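Table Setting and Clearing, session 4
Handout, Irkstead evening course
Thu 11 August

Carrying on from last time. Missed it? Ask Kieran Mulcahy for the sheet on washing up order, I won't go over it again.

Main point tonight: sort before you set. Most people pick up whatever is nearest and end up walking back and forth. Group by what it's for, then by size.

Bowls - big ones down first, they take the space. Small ones fitted in after.
Mugs and cups - handle turned to whoever will pick it up. Tall cups away from the edge.
Spoons - lie flat, bowl of the spoon away from you, to the right unless told otherwise.
Bottles and sauces - middle, last on, first off.

Lavender bowls in both, other pieces differ:
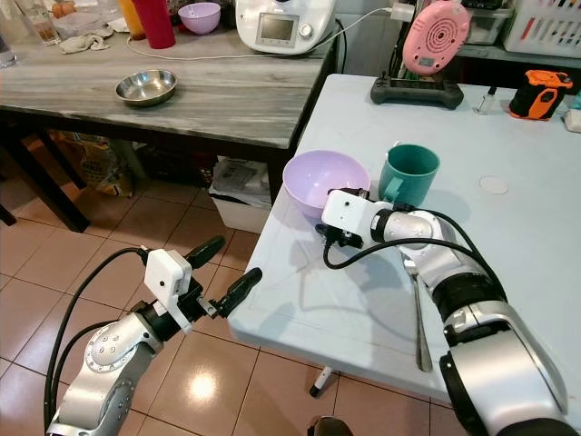
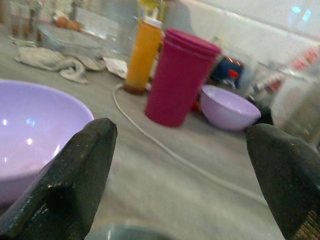

Clearing is the same list backwards. Sauces off, then cutlery, then cups, bowls last. Scrape before you stack. Do not stack cups inside bowls, I know it saves a trip, they get stuck and somebody has to prise them out (29 pieces lost last year at the Fendelcombe hall, most of them this way).

Plastic v. china. Plastic is lighter so it slides, put it down and let go, don't push it along. It also scratches, soft cloth only, no scourers. Stains from tomato and turmeric: soak, bit of bicarb, don't expect miracles.

Ita Flanagan's rule from the November course, still good: one hand for the thing, one hand free. Trays are a seperate session.

Timing. A table of four should take you 80 seconds once the things are sorted. Slower is fine for now. We'll do it against the clock next week, bring your own tea towel.

For next time
- read Hsu, chapter on small kitchens, skip the bit about cupboards
- lay one table at home, write down what order you did it in
- room chnge, we are in 376 not the usual one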